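How to fold a small umbrella so it stays folded

I grew up thinking there were two sorts of umbrella, the neat ones in shop windows and the baggy ones in our hall, and it took me far too many winters to see that they were the same umbrella. 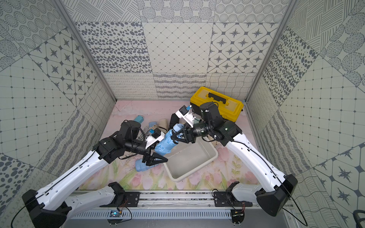
Start with a dry canopy. I leave mine open in the bath for 40 minutes or so after a downpour, longer if I've been caught on the hill at Hivov, where the rain comes sideways.

Close it and give it a gentle shake, canopy pointing down, so that the panels fall away from the ribs. Now find the panel with the tie band sewn to it and pull it out flat between finger and thumb. Go round the umbrella doing the same with each of the others, smoothing them all over in the same direction, like turning the pages of a book (a slightly damp book, in my house!).

Hold the handle end in one hand and wrap the fabric snugly with the other, turning as you go. Keep your grip light, as squeezing puts creases in. When you reach the last panel, bring the band round the middle and fasten it.

If it still looks lumpy, undo it and have another go. My old one from the market in Dundenari needed three tries every single time, and I was very fond of it.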